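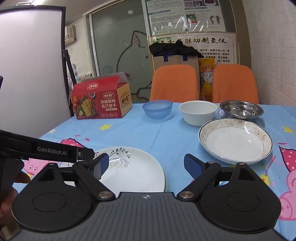
White plate with dark branch-and-leaf decoration, on a light blue tablecloth.

Removing gray marks from glazed plates

Posted by Halima Ekpo, July 3, 2018

I have a set of white glazed plates with a dark branch pattern. Over the last year the eating surface has picked up thin gray lines, mostly toward the middle where a knife lands. They do not catch a fingernail. The dishwasher makes no difference, and neither does soaking overnight in washing soda. Are these scratches in the glaze, or something on top of it? If they can be removed, what is safe to use near the pattern? I don't know whether the decoration is under the glaze or over it. The back stamp says only Drota and has a pattern number, 2,513.

Olanrewaju Bako

If a fingernail slides over them, they are most likely metal deposits. Glaze is harder than ordinary table knife steel, so the knife loses material and leaves a streak. Detergent will not dissolve it.

Use a powdered cleanser with oxalic acid. Wet the plate, make a paste, leave it one minute, then rub with a damp cloth in small circles. Rinse well and wash as usual before eating off it. Wear gloves. Do not mix it with bleach or any other cleaner.

To check the decoration, tilt the plate under a lamp. Underglaze work sits below an even, unbroken shine. Overglaze work usually shows a slight change in gloss at the edge of each leaf, and you can sometimes feel it. If it is overglaze, keep the paste off it completely. Even a mild abrasive will dull it over time.

The marks will come back. How quickly depends on the knives and on how worn the glaze is. An old glaze has a rougher surface at small scale and takes more metal off the blade. Stacking plates with unglazed foot rings directly on one another speeds this up — put a paper towel or felt disc between them.

Ibrahim Omoregie

Baking soda paste. Works on mine.

Toshio Onishi

Baking soda is soft and will lift light marks, but it takes a lot of rubbing on older ones. I would start there and go to the oxalic acid cleanser if two rounds do nothing.

Please skip the sandpaper method that gets passed around. Someone in the Grurkach thread used 600 grit wet paper on a dinner plate and took the shine off an area the size of a coin. 2,000 grit is slower but does the same thing. Once the gloss is gone you cannot polish it back at home, and the dull patch marks faster than the rest.

One more check. Run a little strong tea over the plate, wait ten minutes and rinse. If brown lines stay behind, you have crazing or real cuts in the glaze as well as metal. I would keep a plate like that for dry food.

Halima Ekpo

Gloss is even across the leaves, so I am treating it as underglaze. Soda took off the faint lines. Will buy the cleanser for the others.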